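Visit report: Bachmann wedding flowers, Utdale
Dec 25, 2020

I went to the Bachmann open day in September to see how a mid-sized floral supplier handles weddings from order to delivery. The firm takes bookings from couples directly and from venues, of which Plamadell is the largest. The notes that follow are in the order of the tour.

Booking and order forms

Svenja Hämmerli runs the booking office. An order is opened with the date, the venue and the name of one contact person, and a deposit is taken at that point. The flower choice can stay open until eight weeks before the ceremony. After that the stem list is fixed, although colours can still be moved within the same variety.

The form separates personal flowers (bouquets, buttonholes, wrist corsages) from venue flowers (arch, tables, aisle ends). Each half has its own price sheet and its own delivery time. Hämmerli said most errors in the past came from buttonholes being sent to the venue when the groom's party was dressing somewhere else. The form now asks for two addresses and will not go through with only one.

Last year the firm supplied 537 weddings. Winter bookings are a small share, mostly foliage and white roses.

Cold store and conditioning

Stems arrive in the early morning and are cut, stripped and stood in deep water before anything else is done with them. Roses get a full night. Hydrangeas are dipped head first for a few minutes and then stood upright. The store has two rooms, a colder one for roses and carnations and a milder one for orchids and anthuriums, which mark badly if kept too cold.

Brigitta Lüthi, who led this part, gave the working capacity as 1000 stems in the milder room. She advised against holding finished bouquets longer than one night. Ribbon is added on the morning itself, as it takes up water from the stems and stains.

I asked about peonies out of season. They can be had, at roughly triple the price, and the firm will not guarantee how far they open.

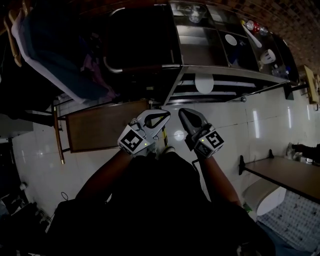
Bouquet construction

Mechthild Kofler made up a hand-tied bouquet for the group and took questions while she worked. She uses the spiral method, turning the bunch a little with each stem added, and ties at one point only. A wired bouquet takes three times as long and is offered for cascades and for flowers with weak necks. The difference in weight is considerable, and brides who intend to carry a bouquet through a long service should hold a sample first.

Buttonholes are wired, taped and given two pins. Spares are supplied at one for every 3 ordered.

Venue work

The last talk was by Selina Nägeli, on fitting. Arches are built in sections at Utdale and joined on site. Nägeli asks venues for ceiling height, door width, the position of water taps and the hour at which the room is released. At Naltcombe the room is released late, so the arch there is kept to two sections. Candles near foliage must be in glass, and some venues do not allow them at all.

Removal is charged separately. Couples who want to keep the table flowers should say so in writing — otherwise everything goes back on the van.

Practical notes

The open day is free but places have to be reserved. The tour lasts just under two hours, most of it standing, and the cold store needs a coat. Parking is behind the loading bay. Price sheets are handed out at the end and are valid for the following season only. Questions about later dates go to Sorcha Guthrie at the booking office, who replied to mine within the week.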